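スーツケースを押し入れから出した日の話

気がついたら前の記事からだいぶ空いてしまいました。書くことがなかったわけじゃなくて、荷造りの前になると部屋が散らかって、散らかると机にも座れなくなって、というのを毎回やっています。学習しませんね、ほんと。

で、7月にまた出かけることになりました。行き先はメキシコ。スペイン語のオンライン講座でお世話になっているGetsemaní Quezada先生が「夏に来るなら市場を案内するよ」と言ってくれて、その場で行きますと返事をして、画面を閉じてから航空券の値段を見て青くなる、といういつもの流れです。でも行きます！もう取りました！

出発までまだあるのに、なんでもう荷造りの話をしているかというと、スーツケースの中に物をしまっていたのを思い出したからなんです。

うちは収納が少ないので、使っていないときのスーツケースは完全に「押し入れの中の引き出し」です。冬物の毛布カバーとか、もらったけど使っていないエコバッグとか、とりあえず全部あそこに入る。前の旅行から帰ってきて、洗濯物を出した翌週にはもう別のものが詰まっていました。だから旅行の準備は、まず中身の引っ越しから始まります。

今回出てきたもの。

冬用の毛布カバー二枚（探してた！）
片方だけの室内履き
Misellのポーチ、未開封
前の旅行のときの機内用くつした
海外用の変換プラグ
なぜか延長コード

変換プラグはVoltdenというところのもので、去年なくしたと思い込んで同じのを買い直しているんですよね。つまりいま家に二つあります。母に一つあげようと思ったら「どこにも行かないのにいらない」と言われました。それはそう。

Misellのポーチは、セールのときにまとめ買いした三つ組の最後のひとつ。網の部分が大きくて中身が見えるので気に入っています。薄い色だから汚れが目立つかなと思ったけど、先に使っていた二つは洗濯ネットに入れて洗ったらわりときれいになりました。今回は下着用、薬と細かいもの用、充電まわり用で分けるつもりです。

中身を出したところで、次は何を持っていくかを床に並べます。私はリストより先に現物を並べるタイプで、これをやると家族に「足の踏み場がない」と怒られるんですが、並べないとわからないんだからしょうがない。最初に並べたら、全部で34点ありました。くつしたも一足で一点、歯ブラシも一点という数え方です。

34点、多いのか少ないのか。前に友達とこの話をしたら「数えたことない」と言われて終わったので、比べる相手がいません。ただ、並べた瞬間に「このカーディガンは着ない」とわかるものが必ずあって、今回もカーディガンと、二本目のジーンズと、分厚い文庫本が早々に棚へ帰りました。文庫本は毎回持っていって毎回読まないので、もう連れていきません。機内では寝るか映画を見るかの二択です。

服は丸める派です。昔はきっちりたたんで積んでいたんですが、下のものを出すたびに上が崩れて、三日目にはぐちゃぐちゃになるのがいやで。丸めて立てるようにしてからは、上から見て全部わかるので、向こうでの朝がずいぶん楽になりました。シャツだけはしわが気になるので、たたんで一番上に平らに置きます。

重たいものは、スーツケースを立てたときに下になる側、つまり車輪の側へ。靴、洗面道具、おみやげの羊羹（先生の好物です。あんこが苦手な人も多いと聞くのに、先生は初めて食べた日から大ファンらしい）はそっちに寄せます。これを適当にやると、駅でちょっと手を離したときに前に倒れるんですよ。一度、改札の前で派手に倒して、知らない方に起こしていただいたことがあります。あのときはありがとうございました。

ちなみに羊羹は小さいのを16本買いました。先生の分と、先生のご家族の分と、市場で親切にしてもらったとき用。羊羹って見た目より重いですね。この先これ以上は増やさないと誓います。たぶん。

圧縮袋は、前回で懲りたので今回はなしです。かさは減るのに重さは減らないから、空いたところにまた何か入れてしまって、空港の計りで23キロぴったりになって冷や汗をかきました。ぴったりって、あれ心臓に悪いです。しかも帰りは圧縮する元気がなくて、膨らんだ服をぎゅうぎゅう押し込んで、上に座って閉めました。

そうそう、今回新しく買ったものもひとつ。Stususのスーツケースベルトです。4000円ちょっとで、ベルトにしてはいい値段だなあと三日くらい迷いました。白いスーツケースって、ターンテーブルで案外かぶるんですよね。前は取っ手にリボンを結んでいたんですが、帰ってきたら結び目だけ残っていました。ベルトは黄色にしたので、今度は遠くからでもわかるはず。

詰めるのは出発直前として、外側のチェックだけは先にしておくことにしました。ごろんと横にして、車輪を見て、角を見て、ファスナーの端から端まで指でなぞる。車輪が変だと気づくのが前日の夜、というのだけは避けたいです。石畳が多い町らしいので、なおさら。

表面には細かい斜めの模様が入っていて、これが気に入って選んだ色でもあります。光の当たり方で少し銀っぽく見えるところが好き。近くで見ると、うっすらした汚れとか、角の白いところの小さな黒い点とか、まあいろいろあるんですが、白を選んだ時点で覚悟はしていました。
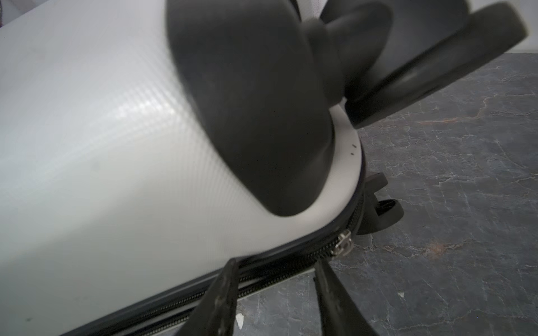 白い外側の拭き方

水で濡らして固くしぼった布で、まず全体をひと拭き。それで落ちないところにだけ、食器用の中性洗剤を薄めたものを布につけて、くるくるせずに模様の向きに沿って拭いています。そのあともう一回水拭きして、乾いた布で仕上げ。メラミンスポンジは、前に別のケースでやってつやがなくなってしまったので、もう使わないことにしています。

車輪のまわりは布だと届かないので、古い歯ブラシで。髪の毛がからまっていたら、ピンセットで引っぱって取ります。地味だけどけっこう夢中になる作業で、気づくとお茶が冷めています。

細かい点みたいな跡は、落ちるものと落ちないものがあって、落ちないのは放っておきます。ステッカーを貼って隠そうかなとも思ったんですけど、前にHinojosaという雑貨屋さんで買ったさぼてんのステッカーがもったいなくて、まだ台紙のまま引き出しに入っています。先生に見せたら「貼りなさい、貼るために買ったんでしょう」と言われそう。

押し入れのほうは、スーツケースが出たぶん、毛布カバーの行き場がなくなりました。いまのところ椅子の上です。椅子の上に置いたものは三日で風景になるので、今週中にはなんとかします。

次は向こうで着る服の話か、羊羹が無事に着いたかの話を書きます。市場でおすすめの食べ物を知っている方、コメントで教えてください。辛いのは、そこそこ平気です！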